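Keeping a short counter in order

The kitchen at Hodgate was built in 1967, and the counter has not been lengthened since. The tenant, a tableware buyer for Kushwaha, agreed to discuss how she sets it out.

"I start with the cloth," she said. "Bare tile edge and glazed dishes are a bad match. I go through a cloth every March."

Her bowls are ribbed with a dark rim line. Plates are bought singly. She puts her limit at 20 pieces. "Past that, I stack, and stacked plates chip at the foot."

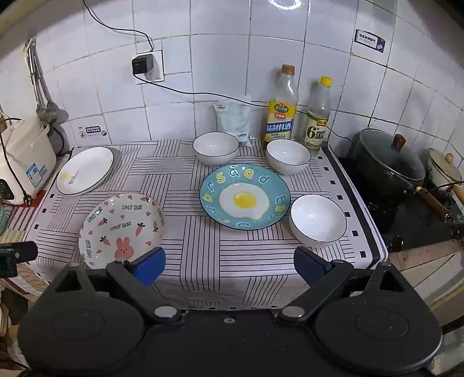
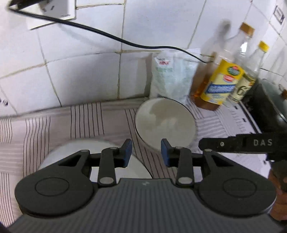 Dishes on the striped cloth, with the tiled wall behind.

Bottles go against the wall, cooking wine and vinegar included. "The wall is the one place my sleeve doesn't reach," she said. The rice cooker stays on the left, and the ladle hangs over it.

Asked about patterned plates, she was brief. "The rabbit one and the egg one are everyday plates. Print on the rim wears slower than print in the well. A fork rarely gets there."

She has no plans for a cabinet. Kakdale quoted her for one 120 centimeters wide, and she turned it down. "It would cover the tile. Then I'd have to clean behind it."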